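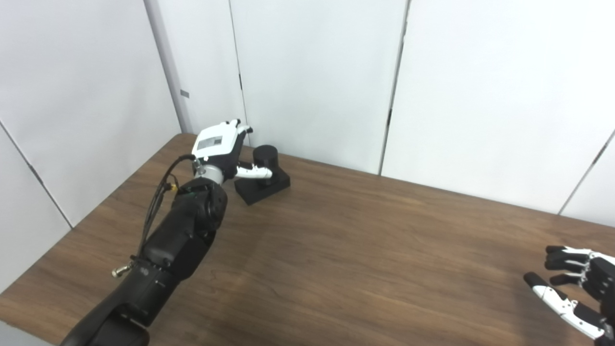

Figure 7. Black upright cylinder on a low rectangular base, set at an angle near the back edge of the table.

4.2 Small dark things on brown tables

I went into this part of the study expecting it to be the dull one. We had 3,021 written labels from 62 people, all for ordinary tabletop things, and I figured the small black items would get a word or two each and we'd move on to the kitchen drawers (Section 4.3, which I was really looking forward to!). Instead they gave us some of the longest labels in the whole Zonora set.

The trouble starts with the shape. A cylinder on a block gives people two parts to talk about, and they have to pick which one is "the thing" and which one is just what it stands on. Most of our writers went for the upright part first and mentioned the base as an afterthought: "a black tube on a stand," "round piece with a square bottom," that sort of wording. A smaller group started at the table and worked up, and those labels came out a lot clearer, at least to my ear. I'd had the same feeling reading the January pilot labels but didn't have enough of them to say so.

Color hardly helps when both parts are black. On a brown wood tabletop the outline is easy enough to pick out, but the seam between upright and base has no color change to mark it, so writers leaned on shape words and on how the light caught the top.
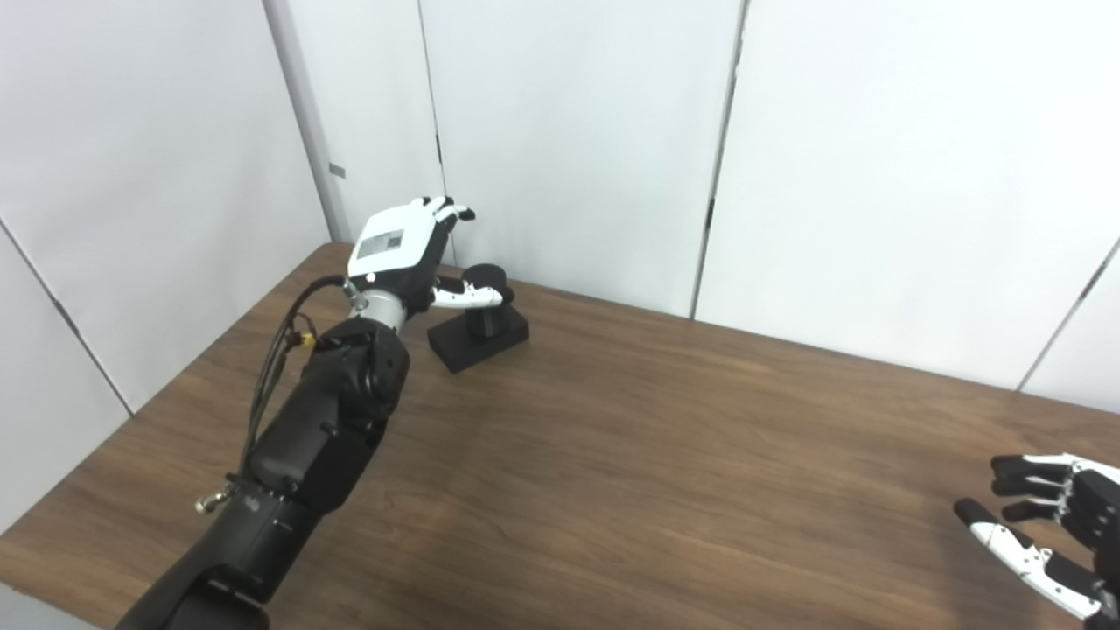
Then there's the matter of angle, which I keep coming back to. When a block sits square to the table edge, people rarely say anything about how it's turned. Turn it a little and the labels fill up with "crooked," "diagonal," "pointing at the corner," and (my favorite) "parked badly." We asked writers to keep each label under 10 words, and the angled pieces are where they broke that rule most often. Wood grain seems to make this worse, or better, depending on how you feel about long labels. The streaks give the eye a ready-made ruler, and several writers used them that way: "turned against the grain" shows up in the Stevens batch and again in the Nedico one, which were collected separately.

I left all the overlong labels in. The scoring sheet from the Gralten study would have had us trim them, but the extra words were nearly always about position, and position is what Section 5 is about.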